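家居收纳与厨房动线 第四讲讲义
抽屉的学问：从“放得下”到“拿得到”
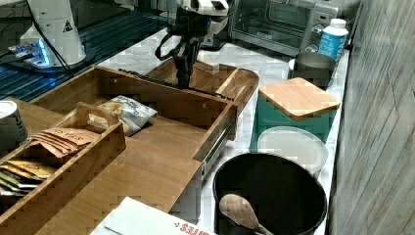
图4-1 浅色木抽屉，侧面装金属滑轨，屉内有一袋零食

各位同学好，又见面了。上一讲我们讲吊柜，讲到最后时间不太够，有几位同学课后留下来问我，说老师，吊柜那么高，地柜那么深，到底东西该放哪里才顺手呢？我当时说，别着急，下一讲专门讲抽屉，讲完你们心里就有数了。所以今天这份讲义我写得稍微长一点，大家可以带回家慢慢看，最好是站在自己家厨房里看，看两段，拉开一个抽屉，再看两段。

一、先说说为什么要单独讲抽屉

老一辈的厨房里抽屉很少，一般就是灶台旁边一两个，放筷子勺子，放着放着就什么都往里塞：橡皮筋、火柴、过期的调料包、不知道哪个电器的说明书。我母亲家里就有这样一个抽屉，每次拉到一半就卡住，要把手伸进去按一按才拉得开。我小时候觉得那个抽屉像个宝库，长大了自己做饭，才明白她每天要跟它较多少次劲。

柜子的毛病在于深。一个地柜进深常常接近550毫米，前排放了东西，后排就等于进了仓库，要蹲下来、把前排搬开、伸手去够，腰不好的人一天来几次就受不了。抽屉是把整个进深拉到你面前来，人站着低头就看得见全部内容。这一点说起来简单，可是真正在装修的时候，很多人还是为了省钱把地柜全做成对开门，住进去半年以后再来问我能不能改。能改，就是要多花一份钱，还要忍受几天灰尘。

二、滑轨：看不见的那一半

买抽屉其实有一半是在买滑轨，这句话请大家记在本子上。面板好看不好看，一眼就知道；滑轨好不好，要用上一两年才知道，到那时候已经来不及退货了。

按安装位置分，常见的有侧装和底装（也叫托底）。侧装的轨道在抽屉两边，拉开就看得见，价格实惠，坏了也好换，缺点是要占掉一点左右宽度。托底的轨道藏在抽屉下面，外观干净，对柜体的安装精度要求高一些，师傅手艺不到家的话，抽屉会一高一低。

按拉出的程度分，有半拉出、三节全拉出。半拉出的最里头那一截永远在台面底下，放锅盖还好，放小东西就麻烦。我个人的建议是，经常用的抽屉一律选全拉出，不常用的（比如放备用桌布的）可以省一省。

还有阻尼。阻尼就是关到最后一小段会自己慢下来的那个机构。家里有小孩、有老人的，手指容易夹着，我都劝他们装上。不过阻尼也会老化，关的时候不要用膝盖去顶，更不要用胯去撞！我知道大家端着盘子的时候都会这么干，我自己也干过，后来那个抽屉就总是留一条缝，怎么也关不严。

承重这一项，标签上一般都写着。我们家放铸铁锅的那一层，选的是标称30公斤的，用到现在没有下沉。请注意标称承重是对一副（左右两根）说的，还要把抽屉自己的重量算进去，有些同学只算锅，忘了算抽屉板。

三、宽度和高度怎么定

抽屉宽度，市面上从三百多毫米到九百毫米都有。初学的同学容易觉得越宽越好，一拉开满满一大片，很气派。可是太宽的抽屉，单手拉偏了会走斜，装满以后也沉。我比较喜欢大约800毫米这个宽度放碗盘和锅，再配一两个窄的放瓶瓶罐罐。这不是死规矩，你家的灶台在哪里、水槽在哪里，先画出来，再往里填。

高度上，最上面一层做浅的，放刀叉筷子、削皮刀、量勺；中间一层放碗和盘子；最下面一层做深的，放锅、放电器配件。浅抽屉千万不要做深了，做深了人就会往上叠东西，一叠就看不见底下，又回到我母亲那个抽屉去了。

四、分区：给每样东西一个固定的地方

分区不一定要花很多钱。鞋盒剪一剪也能用，牛奶盒洗净晾干，横着剪开，放橡皮筋和封口夹正合适。讲究一点的可以买现成的木质分隔盘，有的一头还开了提手孔，整个提出来擦一擦抽屉底，再放回去，十分省事。木质的怕潮，水槽旁边那几个抽屉我会用塑料的，离水远的再用木头的，看着暖和。

我常用的办法是先“倒空”再“请回来”。选一个下午，把一个抽屉里的东西全部倒在桌上，注意，一次只做一个抽屉，贪多了晚饭就没法做了。倒出来以后，按使用的频率分堆：天天用的一堆，每星期用的一堆，一年用一两回的一堆。天天用的请回抽屉靠外的位置，每星期用的靠里，一年用一两回的就请它搬到吊柜上去住。剩下那些说不出用途的小零件，装进一个信封，写上月份，比如“6月”，过一年没有打开过，就可以放心处理了。

零食这一类要单独说两句。袋装零食包装软，立不住，又爱占地方，跟餐具混放的话，碎屑一漏出来整个抽屉都要洗。最好给它们单独一个抽屉，或者至少一个独立的格子，开过封的夹好，竖着插放，袋口朝上，包装上的字朝着自己，一低头就知道还剩什么。家里有小朋友的，零食抽屉设在哪个高度，这是个家庭内部谈判的问题，我就不替大家做主了。

五、日常保养

木抽屉平时用拧得很干的布擦，擦完敞开一会儿再关。屉底可以铺一层防滑垫，裁的时候四边各留一点余量，不要顶得太死，不然中间会鼓起来。垫子两个月左右揭起来看一次，底下积的面粉和碎屑常常让人大吃一惊。

滑轨上的灰，用旧牙刷顺着轨道刷出来就好，再用干布带一遍。不要往滑轨里喷食用油，有同学听亲戚说这样润滑，结果油粘了灰，变成一层黑泥，比原来还涩。觉得涩了，先检查是不是有小东西掉在轨道后面，十次里有八次是一根筷子或者一颗花生米。

抽屉面板关起来不齐，大多不用换，侧面或者前端有调节螺丝，用十字螺丝刀每次拧半圈，关上看看，再拧半圈。请耐心一点，我第一次调的时候一口气拧到底，结果一整列四个抽屉都跟着重新调了一遍，从午饭后弄到天黑。

六、课后练习

1. 画出自己家厨房的平面简图，标出水槽、灶台、冰箱，再把所有抽屉的位置标上去，用铅笔就行，不必画得漂亮。
2. 量一量最常用的那个抽屉，记下内部的宽、深、高。注意是量内部，量外面的话回头买分隔盘一定放不进去。
3. 选一个抽屉做一次“倒空再请回来”，把拿出去的东西列一张单子，下一讲带来，我们互相看看，每一期学员的单子都很有意思。
4. 看看自己家的滑轨是侧装还是托底，能不能完全拉出。看不出来的，可以把抽屉慢慢拉到头，再低头从侧面找找轨道。

下一讲讲转角柜，就是两排柜子碰头的那个黑洞洞的地方。家里有转角柜的同学请提前量好门洞的宽度，我们课上拿大家的真实尺寸来讨论。讲义如有写得不清楚的地方，课间尽管来问，我一般都会早到一会儿，先把热水烧上。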